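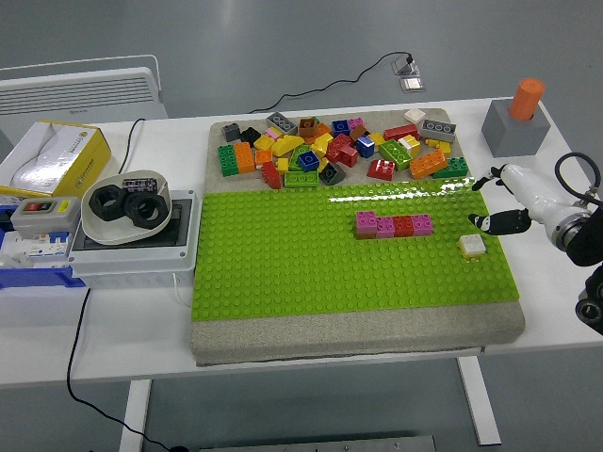
11 June 2025
By Henrique Leitão
Print this page | E-mail this page

The Cillton toy brick fair fills two floors of the old Molberg building, and the second floor is the one to see first. Doors opened at nine. I was there twenty minutes later and the line for tickets was already out to the parking lot, so buy yours ahead if you plan to go next year.

Downstairs is selling. There were 32 tables this time, up from 22 at the January fair, and most of them had loose bricks in bins, sorted by color or not sorted at all. The unsorted bins are cheaper. You pay by the scoop, and the dealers don't mind if you dig. Sloped bricks go fast, and so do brown and dark gray, which builders want for roofs and walls. Red and yellow 2x4s can be had all day long. One dealer, Emora, sold only baseplates, new and used, in every shade of green I have come across plus a few in gray and blue. I bought two used green ones. One has a slight bow in it but it flattens out under a book.

Upstairs is building. The work tables are open to anyone with a ticket, adults included, and the bricks are the chunky kind that small hands can manage. You take what you want from the pile and build on the baseplate. No instructions are handed out. I watched a girl of maybe six put up a wall, take it down, and put it up again one stud to the left. Her father was on his third tower by then and had stopped talking to anyone.

I built a short row myself, in pink and red, and then spent a long time looking for one more pink. Mixed piles are slow to work from. At home I sort by color first and by size second, but a fair is no place for that, and the pile is half the fun for the children anyway.

At eleven there was a talk by a man from Coşkun, a small firm that cleans and resells used bricks. He said they handle 919 boxes in a normal year. They wash in lukewarm water with a little dish soap, rinse twice, and dry on mesh racks with the studs down. He advised against the dishwasher and against drying in direct sun - the whites turn yellow, and the light pinks go next. Printed bricks are pulled out and washed by hand. He passed around a few that had not been, with the pattern half gone. The questions ran long and the noon talk started late.

The display models are along the back wall upstairs. The largest was a harbor with a crane and a row of warehouses, built from over 2,000 bricks according to the card. I liked a smaller one better, a plain farmhouse in brown and white with the roof left off so you could look into the kitchen.

Lunch was soup and rolls from the counter by the stairs, and the soup was gone by one. There is a bakery across the street that stays open until four. Parking behind the building is free, but the lot is gravel and was muddy at the far end. The elevator was working, and strollers can be left at the coat check on the first floor.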